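# How to wash a cotton bedspread at home without losing its shape

Last update: 29 Sep 2025

I have washed bedspreads for my family and for a small guest house for many years, and I made most of the possible mistakes. I write down my method because my niece Nandi Nel asked me for it three times by telephone, and each time I forgot one step. It works for cotton and for cotton mixed with polyester. For wool or silk please do not follow it.

You need one free morning and a day without rain. If you have no garden, read the part about drying before you begin.

## What you need

- a washing machine with a drum of 8 kg or more, or a bathtub
- liquid detergent for colours
- white vinegar, 100 ml
- a soft brush, for example an old toothbrush
- two clean white cloths for testing
- a long washing line or two drying racks of the same height

I use the liquid from Plilley, but this is only habit. Powder is also possible if you dissolve it first in a jug of warm water. Powder that is not dissolved leaves pale marks on dark cotton, and these marks you will see only when it is dry.

## Step 1: Clear the bed and look at the fabric

Take everything off the bedspread before you pull it from the bed. Small clothes and cloths like to hide in the folds, and one dark sock is enough to change the colour of a whole wash. Shake out whatever was lying on the bed and put it in its own pile by colour.

Then look at the bedspread while it is still lying flat. On a patterned fabric the stains are hard to find, so open the curtains and look from the side, with your eyes low. Where you find a stain, put a safety pin next to it. Do not put the pin through the stain.
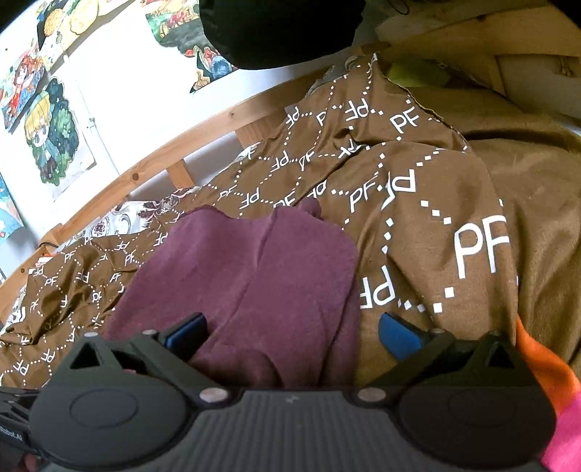

## Step 2: Test the colour

Wet a corner on the back side with cold water and press a white cloth on it for one minute. Lift the cloth. If there is colour on it, wash the bedspread alone and cold. If the cloth is clean, repeat the test with warm water and one drop of detergent, using the second cloth.

Brown, red and purple dyes are in my experience the most difficult. With a new bedspread I do the first wash cold in any case, also when the test is good. A neighbour of mine, Hartmut Wendt, does not believe in this test and he has now a very nice set of pink towels.

## Step 3: Treat the stains

Work from the outside of the stain to the middle, so that it does not become wider.

1. Coffee and tea: cold water, then a little detergent, wait 20 minutes.
2. Grease: detergent without water, rub softly with the brush, wait half an hour.
3. Blood: only cold water. Warm water fixes it.
4. Ink: I have no good answer. Ask a dry cleaner before you try anything.

Rinse each place with a cup of cold water and take out the pins. Count on forgetting one pin, and therefore feel along the fabric with your hand one more time.

## Step 4: Wash

### In the machine

Fold the bedspread loosely in long waves, like a curtain, and put it in the drum. Do not roll it into a ball. You must still be able to put your hand flat between the fabric and the top of the drum. If you cannot, the machine is too small, and you should go to a laundrette or use the bathtub.

Choose a gentle programme at 30 degrees with a slow spin. Use a little less detergent than the bottle says, as thick fabric is slow to rinse. My old Morin machine has a button for one more rinse and I always press it. Put the vinegar in the softener drawer. The smell goes away in the air.

### In the bathtub

Fill the tub to one third, mix in the detergent and then put in the bedspread. Press it down with flat hands for ten minutes. Do not twist it. Let the water out, press again, and rinse until the water stays clear. It takes usually three or four times. The vinegar comes in the last rinse.

A wet bedspread is very heavy. Leave it over the side of the tub for one hour before you carry it, and carry it in a basket or with a second person - my back remembers the time when I did it alone.

## Step 5: Dry

The shape is mostly decided here. Hang the bedspread over two parallel lines, so that it makes a wide letter M and the weight is shared. With drying racks, place them side by side with a small distance between and lay the fabric over both.

Pull the edges straight with your hands while it is wet. After two hours turn it, and pull again. Keep strong colours out of the direct sun, or hang them with the back side outside.

Indoors you should open a window, also in March when it is still cold. In a closed room my bedspreads needed two days and smelled of cellar.

## Step 6: Iron or do not iron

If it was pulled straight, most cotton needs no iron. When you want to iron, do it while the fabric is slightly damp, on the back side, and follow the direction of the threads. Embroidery goes face down on a towel.

## Some problems and what to do

**It became shorter.** Wet it again with cold water, lay it on towels on the floor and pull slowly from two opposite sides. You can win back a few centimetres, not more.

**It feels stiff.** Too much detergent has stayed inside. Wash once more with vinegar only.

**The pattern looks grey.** This is often hard water. Noémie MacDonald, who had the guest house before us, put a spoon of washing soda in the main wash, and I do the same. Wear gloves for it.

**There are little balls on the surface.** Turn the bedspread inside out next time, if it has a lining, and wash it without zips or buttons near it. The balls can be taken off with a fabric comb.

## How often

At home I wash the bedspread every two months, and between washes I hang it outside for an afternoon. If a dog or a cat sleeps on it, once in two weeks is better. Store the spare one in a cotton pillowcase, never in plastic, and fold it in a different place each time so that the lines do not stay in the fabric.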